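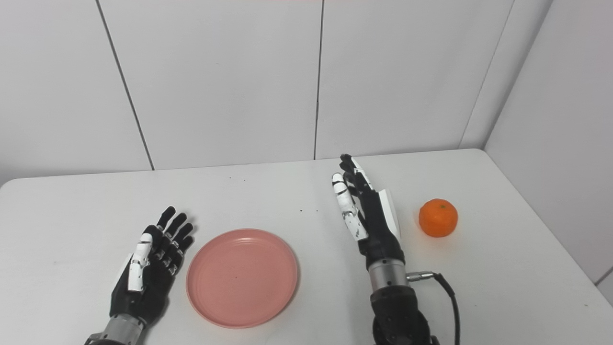
Why does a robot hand sometimes stop partway through closing on an object?
In most cases the controller has lost a valid reading from one of the finger joints, and it has been set to hold position until the reading returns.

Textbook > Part Two: Manipulation > Chapter 9
Contents Previous Next Index
Print this chapter | E-mail this chapter

Chapter 9
Faults in the Wrist and Hand

9.1 A stoppage at Skelitz

In February the two-armed cell at the Skelitz works stopped 4 times during one shift. The task was simple. The right hand was to pick up a piece of fruit and set it on a plate, while the left hand kept the plate from sliding. Each stoppage came at the same stage, when the right wrist turned from the upright pose towards the palm-down pose. The fingers began to close, the current in the thumb motor rose, and the hand froze. The left hand carried on pressing until the arm controller timed out.

The operator cleared the first three faults from the panel and restarted the program. The fourth could not be cleared. By then the thumb had been holding a stalled load for 210 seconds, and the motor housing was too hot to touch. The fruit was bruised and the tendon in the thumb had stretched. No one was hurt, but the operator had twice reached between the hands to move the plate while the arms were still powered. The incident was recorded as a safety matter for that reason.

Xiuying Pan, who led the inquiry, traced the fault to the signal cable of the right wrist. The cable leaves the wrist through a side connector and must bend each time the wrist turns. A clamp had been fitted one hole too low after a routine service, so that nearly all of the bending took place at the connector itself. One conductor had broken inside its sleeve. With the wrist upright the broken ends touched and every test passed. With the wrist turned they parted, and the thumb encoder fell silent.

9.2 What the controller knew

The Berano controller used in the cell treats a silent encoder as a short loss of data. It repeats the last good value for up to 300 milliseconds and then raises a fault. In the first three stoppages contact returned when the operator moved the wrist back to its starting pose, and the log showed only a brief warning. The fault code named the thumb. It did not name the cable, and the service guide in use at the time told the reader to replace the thumb motor.

Two points should be noted. First, holding position is a safe response only if the load on the joint is small. A finger that is already squeezing something will go on squeezing it. Second, the two arms did not share their fault state. A stop on one side left the other side live, with a plate under its fingers and a person nearby.

9.3 Scope of this chapter

Sections 9.4 to 9.6 deal with cable routing, bend radius and strain relief at a rotating wrist. Section 9.7 sets out the Tang test, in which each joint is read at both ends of its travel and at several poses between. The Skelitz cable failed this test at the first attempt. Section 9.8 covers linked stops for two-armed machines, and section 9.9 covers limits on stall current and holding time.

The reader should be familiar with the joint notation of Chapter 6. Fault codes are given in the Wolier form, with the arm first, then the joint, then the type of fault. A full table is printed at the end of the chapter.

Previous: Chapter 8 Next: 9.4 Cable routing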